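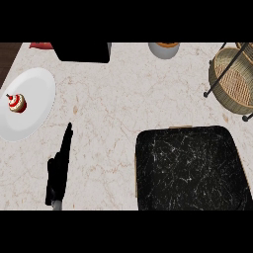 The Fourth Jolham Dialogue on Inland Cooperation was due to open at 9 am, and at ten to nine the Drudwood delegation was still in the car park, refusing to come in under the wrong flag.

"It's upside down," said their deputy minister.

Adwoa Ackah looked up at it. Two green stripes with a white one between. She had been head of protocol for six years and knew better than to ask how he could tell.

"We'll have it turned," she said.

She sent a porter up the ladder. He took the flag down, walked it once round the back of the building as she had told him to, and put it up again exactly as it had been. The deputy minister nodded. The delegation filed in and was given lanyards.

There were 269 delegates that year, and 200 chairs. This had never mattered before, as a good third of any dialogue could be relied on to be in the corridor, having one. But word had got about that Cullinane might walk out over the ferry tariffs, and everyone wanted to be sitting down for it.

Saimi Partanen, who was chairing, had flown in overnight and had the look of a woman kept upright by her jacket. She found Adwoa behind the interpreters' booths.

"Where have we got to on the communiqué?"

"Fifty-three paragraphs. Fifty-two agreed."

"And the other one?"

"The first."

Saimi read it standing up. Drudwood wished the parties to "reaffirm" their friendship. Cullinane would only "recall" it. Grondetti, which had no coast, no ferries and no quarrel with anybody, had put forward "note with interest" at two in the morning and then gone to bed.

"Recall makes it sound dead," said Saimi.

"That's what Drudwood said. Cullinane said reaffirm makes it sound as if it was ever affirmed."

"Was it?"

"There was a dinner," said Adwoa.

The opening speeches were given twelve minutes each and took 40. The man from Grondetti spoke warmly of bridges. The Drudwood deputy minister also spoke of bridges, though his were real and he wanted money for them. Then the Cullinane envoy rose, buttoned his coat, and set off up the aisle towards the doors. You could hear the pens come out.

Adwoa got there first.

"Is it the tariffs?" she said quietly.

"Is what the tariffs?"

"Are you walking out?"

He looked past her at the rows of faces, all turned his way, some of them half out of their seats -- or, along the back wall, out of seats they had never had.

"I was looking for the gents," he said.

"Second left."

He went. When he came back the Drudwood lot had moved into his row, on the grounds that it was vacant territory, and it took until lunch to get them out.

They settled the first paragraph at a quarter to midnight, in the cloakroom, with Saimi sitting on somebody's suitcase. The parties would "remember fondly". Drudwood thought it was stronger than reaffirm. Cullinane thought it was weaker than recall. Grondetti asked for a comma, and was given one.

"Same again next June?" said Saimi, feeling under the coats for her other shoe.

"Drudwood's offered to host," said Adwoa. "They say they've got the chairs."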